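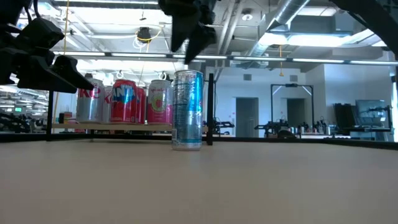

Beverage cans on a light-wood shelf, with a slim can standing in front.

Why the slim can costs more to fill than it looks

The tall, narrow aluminum can has spread from energy drinks to seltzer, iced coffee and canned water. On the store shelf the change is a matter of shape. On the filling line it affects nearly every station between the depalletizer and the case packer.

Rorkora, a contract bottler in Tapley, converted one of its lines to slim cans in November. Ovidiu Radu, the plant's line engineer, had budgeted 17 days. The filler itself was ready early. Most of the remaining time went to guide rails, the rinser twist and the infeed screw, all of which are cut to the diameter of a can body.

A narrow can has a higher center of gravity relative to its base. When empty it weighs very little, and a small gap between two conveyor plates is enough to tip it. Radu's crew lowered the speed at both transfer points and added vacuum hold-down on the longer one. Line pressure, the force of cans pushing on those ahead, also had to be reset. Too much of it dents the sidewall before the product is in.

Lids are a separate problem. The seam is formed in two operations: the first curls the edge of the lid under the flange of the can, and the second presses the layers flat. Each lid size needs its own chuck and rollers. A seam can look sound from outside and still have too little overlap inside, so sample cans are sectioned and measured under magnification at every shift change.

"The seamer sets the schedule," Radu said. "We stopped twice in the first week to change rollers that were within tolerance on paper."

Rorkora now rejects four cans per 1000 on the converted line, against two on its standard line. Most of the rejects are underfills. The narrower opening leaves less room for foam to settle before the lid goes on, and carbonated products are filled colder to compensate.

A second conversion is planned at the company's Momcombe plant, where the conveyors are older and the transfer plates will have to be replaced first.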